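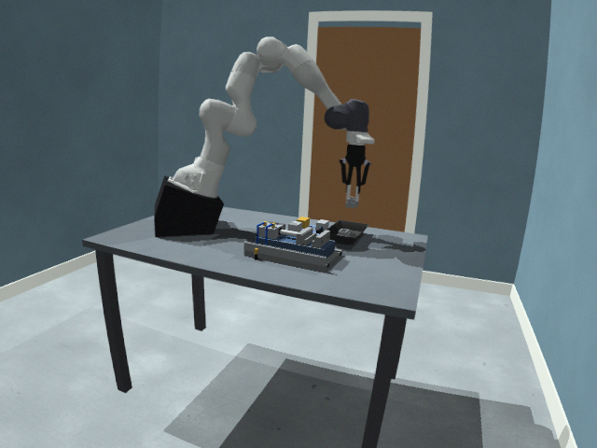
Grelunberg lake trail back open for walkers, boat rides to follow

May 8, 2020

The lake trail at Grelunberg opened to walkers again this morning, with the full loop clear from the Zupan landing up to the old toll house and back down through the beech woods. Boat rides are not running yet. More on that below.

The trail had been shut since a bank gave way in April and took a good piece of the path with it, just past the second footbridge. Crews cut a new line a little higher up the slope. Steeper than the old one, and there are steps now where there used to be a ramp, so strollers and bikes should stay on the lower stretch and turn around at the footbridge. Signs are up at both ends.

Wernuvau Tours, which runs the guided walks, is taking bookings from today. Small groups only for the time being. Guests are asked to keep their distance on the path and bring their own water and snacks, as the kiosk at the landing is staying closed. Binoculars will not be handed out either. Bring your own if you have a pair.

The half-day walk is the one to book if you want the birds. Grebes are nesting in the reeds on the north side and can be seen from the hide without going off the path. Herons most mornings. An osprey was reported over the far shore last week but the guides are not promising anything.

"People have been calling every day asking when they can come," said Yiran Wan, who leads the morning walks. "The woods look great right now. The garlic is in flower, it smells like somebody's kitchen. Come early, before the wind gets up on the water."

The route climbs to 704 meters at the toll house, where the view opens out over the whole lake and, on a clear day, the snow on the ridge behind Flarkon. It is a fair pull up from the landing. Good shoes needed, the new section is still soft underfoot and got muddy fast after the rain. Poles can be borrowed at the start but there are only a few pairs.

Walks leave from the landing at 8 and again at 1. The morning walk takes in the full loop, the afternoon one goes as far as the hide and comes back the same way. Price is 46 per adult for the full loop, kids under 12 half that. The short walk is cheaper, see the board at the landing or ask when you call. Dogs are fine on a leash on the afternoon walk, but not in the morning becuase of the nests.

Now the boats. The Zupan ferry, which normally takes hikers across to the Flarkon side from the start of the season, is still tied up. The boat has passed its yearly check but the far dock has not been put back in the water, and no date has been given. Anyone planning to walk one way and ride back should change their plans. The road around the head of the lake is open and the bus is on a reduced schedule, two runs a day, none after 5.

Evening rides to watch the bats come out of the boathouse cliffs are also on hold. Those who had already paid for an April ride can move their booking to any later date or ask for the money back. Wernuvau says it has sent everybody an email. If you did not get one, check the junk folder, then call.

The cave on the Flarkon side stays shut to all visitors. No change there.

Parking at the landing is free but limited, and the grass field next to it is not available, to wet to drive on. Use the village lot behind the church and walk down, ten minutes or so. Cars left along the lake road last weekend blocked the farm gate and some were ticketed.

The rest rooms at the landing are open during walk hours. The ones at the toll house are locked.

Bookings by phone only at the moment, the online form is down. Lines open 9 to noon and 2 to 5. Leave a message with your name, the walk you want and how many in your group, and someone will call back the same day if they can.

We will update when there is word on the ferry.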